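O escorredor novo e outras coisas pequenas

22/4/19

Passei anos a secar a loiça em cima de um pano dobrado, e sempre achei que estava muito bem assim. O pano ficava encharcado, claro, os pratos escorregavam uns para cima dos outros, e à noite lá ia eu com outro pano acabar o trabalho. Em casa dos meus pais, em Gondar, fazia-se da mesma maneira, e a gente repete estas coisas sem pensar muito nelas.

Depois da mudança ficámos com uma bancada curta – curta a sério, daquelas em que a tábua de cortar e a chaleira já se olham de lado – e comecei a interessar-me por escorredores como outras pessoas se interessam por carros. Vi os de inox, pesados, vi os de plástico com tabuleiro (o tabuleiro ganha sempre aquele limo no canto, não há volta a dar) e vi um de bambu da Pelora muito bonito, que me disseram para nunca deixar molhado. Um escorredor que não se pode molhar!

Acabei por me render ao arame preto. É leve, levanta-se com uma mão para passar o pano por baixo e deixa o ar circular entre os pratos. E gosto das pegas de madeira clara, que dão um ar mais quente à cozinha.

O prato azul-esverdeado e o escorredor de arame preto:

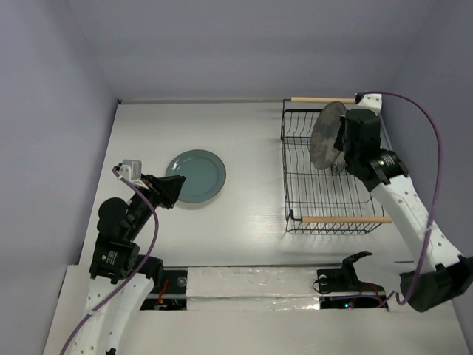
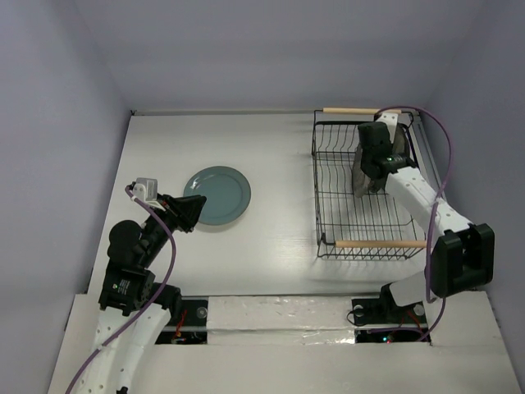
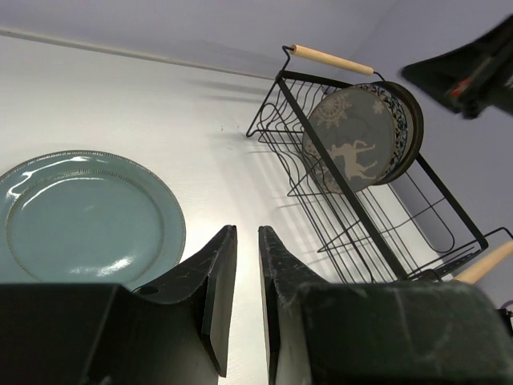 Quanto aos pratos, sou fiel a estes tons entre o azul e o verde há muito tempo. Fica bem com tudo, desde o arroz de tomate à salada de laranja, e numa mesa branca nem é preciso toalha. Lavo-os sempre antes dos tachos, com a água ainda limpa, e ponho os grandes primeiro, do mesmo lado, para as tigelas terem onde se encostar.

Um comentário que me chegou entretanto, da Vandunau: por lá arrumam os pratos com um intervalo vazio entre cada um, e secam em metade do tempo, mesmo no inverno. Levam menos pratos de cada vez, mas ninguém pega no pano.

Experimentei ontem ao jantar, com seis pratos, e gostei bastante. Falta-me resolver os talheres, que continuam a secar dentro de um copo alto, de cabo para baixo. Em setembro, quando voltarmos a mexer na cozinha, logo penso nisso com calma.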